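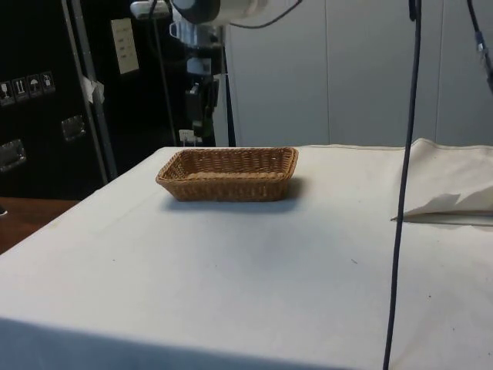
Slide 4. The empty basket

Start slowly at this point, let people look first.

The basket goes on the table before anything else is folded. When I began to help at Bulmont, we folded all the napkins first and then looked for something to put them in. The piles fell over, and we folded them again.

Say: wicker, low walls, opening wider than the base. A hand can go in from the side without pushing the rolls on top. A deep basket is nicer to carry, but the napkins at the bottom get crushed.

Point to the white pile at the right. Ask the room, "Would you put this on a guest's table?" Wait for the answers. Mehwish Gondal will pass around two finished napkins so everyone can feel the fold.

Slide 5. Folding and filling

Cover the table with a plain cloth. Wicker can scratch a varnished top -- I learned this on my mother's sideboard.

Fold in half, press with the flat of the hand, fold in thirds, roll. Do not pull the corners.

For the Hellmont supper in October we needed 400 napkins, and one basket of our size takes 35 if they are rolled. If they are stacked flat it takes less, and they slide when you carry it. (Check with Samina if she wants the numbers on the handout.)

Put the folded edge to the outside, always the same direction. The colour of the cloth is not so important. White shows every crease, grey is more forgiving.

Slide 6. Care of the basket

Dry brush for the weave, then a damp cloth along the rim. Never soak it. Leave it in the open air before it goes back in the cupboard.

Questions here, five minutes. Then hand over to Ida Frerichs for the part on table runners.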